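Caltargate 3.1: desktop torrent client, short review

Caltargate is a BitTorrent client for Windows and Linux, written by Jaanus Lill and released free of charge. Version 3.1 was tested for 11 days on an older desktop with 4 GB of memory and a wired connection. All test downloads were public domain films and Linux disc images.

Installation

The installer offers no toolbars and no bundled software. Settings are kept in a single text file in the program folder, so a portable setup needs only a copy of that folder. Upgrading from 2.x keeps the queue but resets the port number. Check it before the first start.

Interface

The main window has a torrent list, a detail pane and a filter column. Filters work by tracker, label and state. Labels can be nested, a feature Fisley still lacks. Column widths are not saved if the program is closed from the tray. The bug was reported in August and remains open. 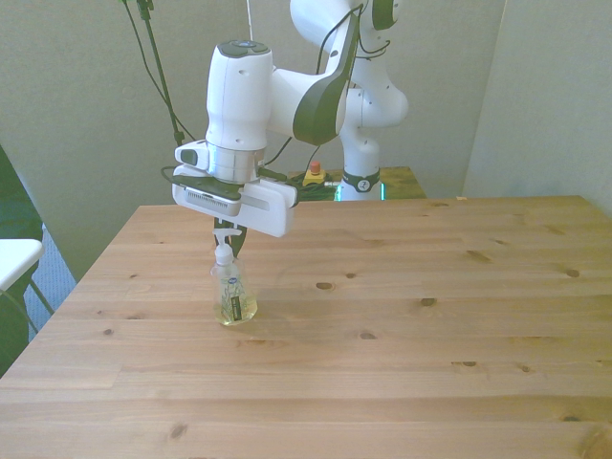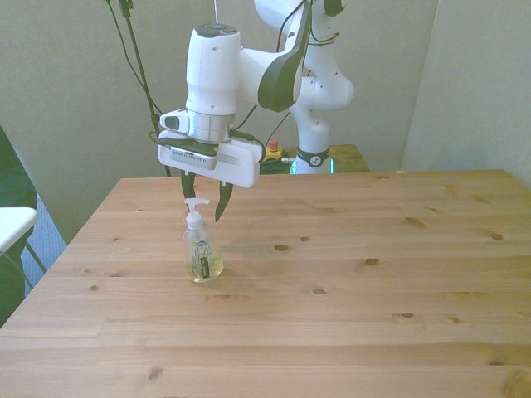
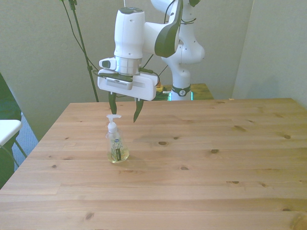 White arm above the pine table, three views.

Performance

With 42 torrents seeding, memory use stayed flat and the window responded normally. Rechecking a full DVD image is slow, and the program allows only one recheck at a time. Ceder runs several in parallel and finishes a large library much sooner on a solid state drive. On a mechanical drive the difference is small.

Speed limits can be set per torrent, per label or globally. The scheduler divides the day into hours, with no finer step. Ratio limits are counted from the date the torrent was added, and imported torrents start again from zero. Users of private trackers should note this before moving from another client.

RSS and remote control

The feed reader accepts plain text filters and regular expressions. It does not detect repeated releases. The web interface covers adding, pausing and removing torrents, but labels cannot be edited there. Leonie Heitmann maintains a separate web skin that adds label editing. It installed without errors and worked in both browsers tried.

Not included

Media preview
Built-in search
Proxy settings per tracker

Rating: 3 out of 5. Recommended for long-term seeding on modest hardware. Large collections that need frequent rechecking are better served by Ceder.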